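Thursday, January 11, 2024

Back from Nedberg with cold feet and a head full of finger shapes, so I'll get it down before supper while I still remember which thought belonged to which gripper. Liv had the kettle on when I came in, bless her, and Joar was already grumbling at the controller.

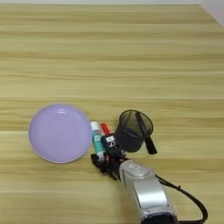
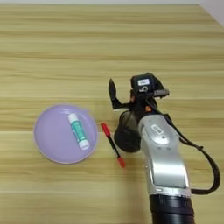

We have 2 sets of fingers to choose between now, the old flat ones and the new pair from Firnwood, and I've been putting off a proper comparison since before Christmas. The Firnwood pair cost us 900 kroner, and Hedvig would like to know (quite rightly!) what she got for it. I am fond of the flat ones, I admit - they are plain and dull and I know their moods. My worry is with narrow round things, and the glue stick with its teal-green label is just the sort I mean, small and narrow and no wider than it needs to be. The marker with the red cap is a little kinder, to my mind, though Joar says the reverse and we went back and forth on it for most of the coffee. I want three tries at each object with each set, at the same speed, and no fiddling with the settings halfway through, which is my own worst habit. Liv thinks we should slow the closing down first and only then blame the fingers. She may well be right, and I've promised her the morning for it.

Must ring Helge about the spare cable, and take the small screwdriver back to Frøydis - I've had it nine days.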